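Lencombe Makers — list archive
Subject: Re: Marker sizes and the assembly rig
Date: Dec 29, 2023

Hello all,

Thanks for the quick replies, and sorry for going quiet over the holiday. Quoting the bit I want to answer:

> I'm thinking of copying your marker setup for my own arm at
> Zastilmont. What size do you print them, and do you put one on
> every face or just on the top? Mine drop out whenever the gripper
> gets in the way. Also, is the green cloth worth the bother?

Put on more than you think you need! I started in November with a single marker on each part and had exactly your trouble: the arm comes down, covers the one marker you were relying on, and the pose jumps off somewhere silly. Now nearly everything has at least 2, on different faces if the shape allows. The flat plates are the awkward ones, so I gave them a raised tab at one end with a small marker on it, and a second one on the flat. The tab is a lovely thing to have — it still shows up at shallow angles when the flat one has squashed down to a sliver.

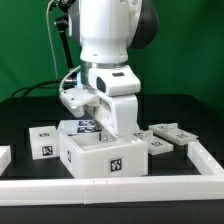
On size, go as big as the face will take and leave a proper white border round it. The small ones are fine for the wrist camera when it's close in, but I wouldn't lean on them from the side view. I print the parts in white and the black squares read well against that. Matt black if you can get it; my first lot were shiny and lost their corners under the lamp.

The green cloth, yes, do it. Mine was cheap and it took 14 minutes to hang. Before that the detector kept finding "markers" in the shelving behind the bench, and I spent a whole evening chasing one that was the label on a paint tin. It makes cutting out the background dead easy too, if you ever want to.

I've now logged 1532 attempts with the Jellov scripts, mostly box and lid. The last 100 were all with the rail fitted round the edge, and I'm so pleased with it. Parts that get nudged stay on the table and I'm not crawling about on the floor any more. It's made in short sections, so you can build it to whatever length your table is. I'll put the files in the shared folder once I've fixed the corner piece, which is a bit tight.

Still to sort out: cable routing. I want the wrist camera lead held well clear at full reach, and the Tsang clips I ordered are too stiff for such a thin cable. If anyone has a softer clip they like, please shout.

Happy to bring a set of spare plates to the next open evening if you'd like to try them on your own arm before printing any.

Cheers,
the one with the green cloth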